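Progress report to the Dilero Fund
Sorting corner project, September 20, 2023

Hello again from the Revik toy library! I promised you a proper update once the sorting corner had something to look at, and I'm happy to say it does (finally, I know you've been waiting since March).

The big purchase this time was the wooden board. We went with maple strips glued side by side, ordered from Pavlović, and I'm so pleased with it. It gives the children a flat, pale surface where the colors really pop, and the edges are cut nice and clean. I'd worried the stripes might be distracting, but our families like them and so do I.

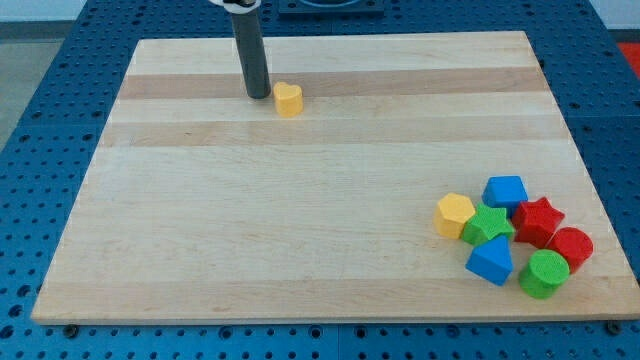 The new maple board with the shape blocks, one yellow heart out on its own.

The board came in at the quoted price, and that left enough of the 2,000 you gave us to replace our old shape blocks, which were in a sad state. The new ones have a bit of texture to them, so small hands get a better grip. We have 2 complete sets now, one to stay in the corner and one to lend out. I've had 32 loan requests for the second set already, and I can see us wanting another before next year!

Our favorite game so far is the simplest one. All the blocks go in one corner of the board except a single shape, and the child has to tell us which one went for a walk and then bring it a friend. The stars and the hexagon get mixed up a lot more than I expected, and everybody knows the heart.

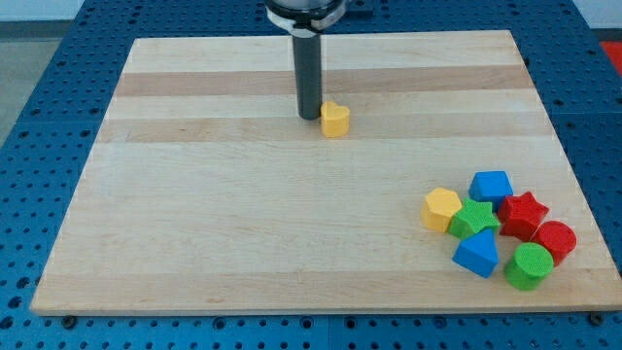

The board again, the heart still on its own.

The heart is also the block that parents ask about, as our old Skestix set never had one. A yellow hexagon makes a good partner for it, same color and a completely different outline, and that gets some lovely arguments going about what "the same" means.

Still to do: picture cards to match the shapes (I have 25 drawn and need to get them laminated), plus a storage box with a lid that stays on. I'll send the receipts separately with the cards.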